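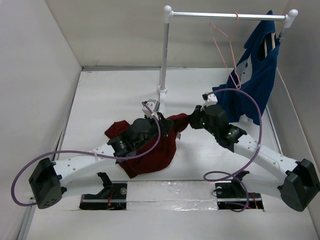
Leonie Sauerland says the first thing she asked for was a cell that could pick up a shirt without anyone smoothing it out beforehand. Everything else on her list came second – speed, price, the lot.

Fleltine today opens orders for the Pledine two-arm garment cell, a tabletop kit for shops, laundries and returns centers that handle mixed clothing all day. First units ship in July.

12 shares | 3 comments

What it is. Two arms, two grippers, a small camera module on each one. White work surface, enclosure, a rail for hangers at the back. Both arms can hold the same piece at once, so one side lifts while the other keeps its grip. Soft, crumpled items are the whole point – boxes and bottles have had good kits for years, clothes have not.

What it does at launch. Picks single garments, spreads them, folds T-shirts and tank tops, and moves pieces to and from hangers. Heavy coats are not supported. Neither is anything with long loose straps, that work is still going on and will come as a software update at no charge to kit owners.

Trial results. The Pledine cell ran for 11 weeks at Laaksonen, a clothing returns site, on the day shift only. In the final week it was given 1288 garments and finished nearly all of them with no help from staff. The ones it missed were mostly thin knits that stuck together, and the grip settings have been changed since then. Full trial notes are availble on request.

"We had one person unpacking and one person straightening," Sauerland said. "Now the straightening happens while the next bag gets opened. I would like it faster on sleeves. They know, I've told them plenty."

Setup. The kit arrives with both arms, mounts, cables, control box and the Pravum software already loaded. Bolt down, plug in, run the alignment routine. Laaksonen had theirs going the same afternoon. Needs a standard wall outlet and a flat bench. New garment types are taught by hand – move the arms through the job, save, repeat a few times. No coding.

Parts and support. Gripper fingers are sold in packs and swap out with one hex key. Cables and camera modules can be replaced seperately. Phone support on business days, plus one site visit included in the first year.

Availability. The first batch is 122 kits, sold direct by Fleltine. Orders are filled in the order recieved. Demo slots open now, remote or in person, bring your own clothes. Pricing on request, with a lower rate for schools.

Released Dec 10, 2020

Media contact: Fleltine press desk | © Fleltine | Back to top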